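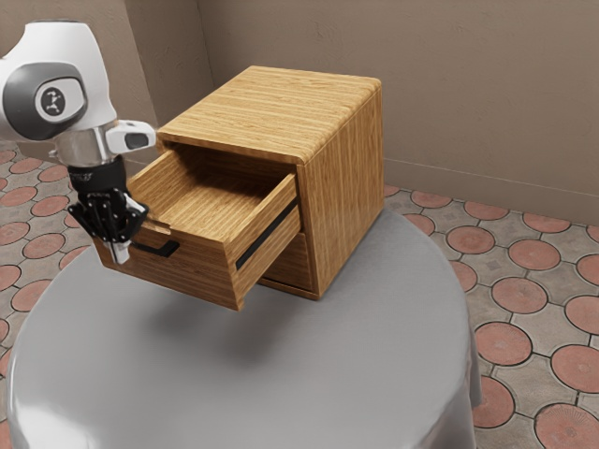

## Waxing your Usthorpe cabinet

1. Pull the drawers right out and dust everything with a dry cloth. I always do the backs too!
2. Rub on a thin coat of Zakar wax, going with the grain.
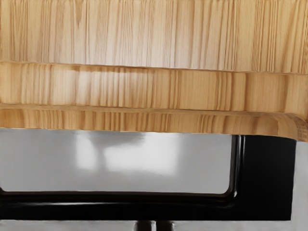

3. Leave it for 70 minutes (I go and have lunch), then buff.

**Note:** new drawers can stick a bit, so I run a candle stub along the runners.

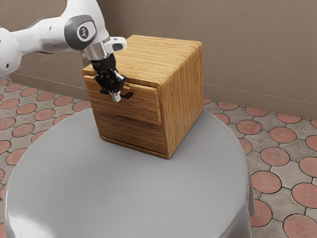

*Wooden cabinet, round table*

**Caution:** keep waxy rags away from the heater, please. I dry mine flat outside, then bin them.

4. Slide the drawers back in and wait a day before loading them up.

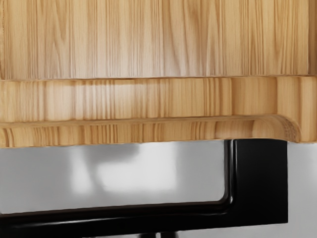 *Pale wood with the grain running up and down*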